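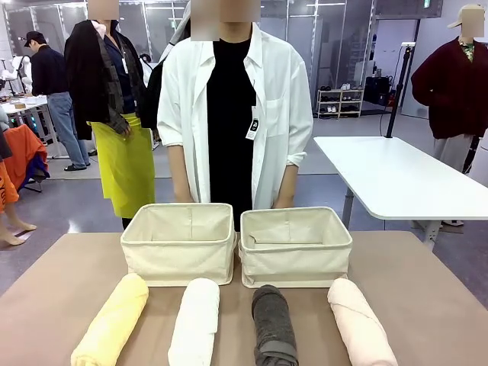

3.2 Household linen and storage habits

Figure 2. Rolled towels and open fabric bins.

Participants were recruited in Rarura and Lemaire through notices left at two public laundries. Of the 80 households that replied, 48 completed the full diary. The rest either moved during the study or returned fewer than 3 weekly sheets, and their answers are left out of the tables below.

Each household wrote down when towels were washed, how they were dried, and whether they were folded, rolled or hung before the next use. Fares Hakim and Marcelle Bodin coded the entries separately and met to settle differences. Most of these concerned towels that were moved from a rack to a shelf on the same day.

Folding was the most common method in homes with a linen closet. Rolling was more often reported where towels were kept in open bins or on narrow shelves, a pattern Abeysekara and Collet also found in their Tastum survey. Several respondents said they had learned one method from a parent and kept to it after moving. Wash temperature was recorded only as a dial setting, usually 60, so we do not compare it across machines. Drying times are treated in Section 3.3.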